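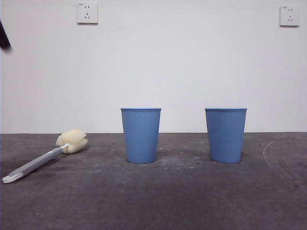
Lolarlow want 42 a month for the Clurkik arm. Pounds, per site, minimum term of 21 months. I've had the trial unit for 30 days and my view is they're selling the wrong thing.

The arm is fine. Good, even. Picks up a plastic cup without crushing it, which the old Gikari kit never managed for me. Ribbed cups, smooth cups, a sponge brush by the handle. Slow but it gets there. No complaints on the hardware, or not many. The cable is too short.

What I object to is the plan. You pay monthly and you get "skills". Cup skill. Brush skill. Want it to put the cup on a shelf? Different skill, next tier up. So you have an arm that can lift a thing and isn't allowed to put it down where you'd like. Who is that for? Not a small café, not a care home kitchen, which is who the leaflet is aimed at.

Nahom Tesfamariam wrote to me after my last column and said I was being mean, somebody has to pay for the training and it's no different to a phone contract. Fair point, up to a point. But my phone doesn't charge extra to ring a landline. And when the phone contract ends I keep the phone. Lolarlow take the arm back. It's in the terms, page four, small type, go and look.

Compare Thepsuriya. Costs 1,000 up front, uglier, noisier, manual is dreadful. But its yours. Every task it learns stays on the machine. Boonsong Intarasuk has run one since last August and pays nothing a month, and when he wanted it to hang up a brush by the loop he spent an evening showing it how. An evening! I'd take that deal over a nicer gripper any day.

I know, I know, not everyone has an evening. Some people want it to work out of the box and will pay for that, and the Clurkik mostly does. Then sell them that. One price, all the skills, and let them keep teh arm at the end. Until Lolarlow do, mine goes back in its box and I'll be asking for the deposit.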